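3 min read

Small shops in Skovthorpe are told to offer credit to keep their customers. I think most of them should stop.

A furniture seller I know carried 4000 in unpaid accounts through February. Her own supplier, Drivunen, wants its money in 11 days. Her buyers take 62. She pays interest on the gap and calls it goodwill.
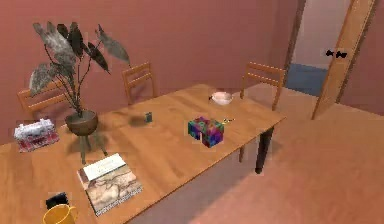
Wooden table and slatted-back chairs, computer rendering

Large chains can wait for payment. A shop with one till can't. Ask for a deposit, write the due date on the invoice, and call on the first Tuesday it is late. Some buyers will leave. They were the ones paying last.

Last updated: February
Contact Fatima Hlongwane | © Trilon | Back to top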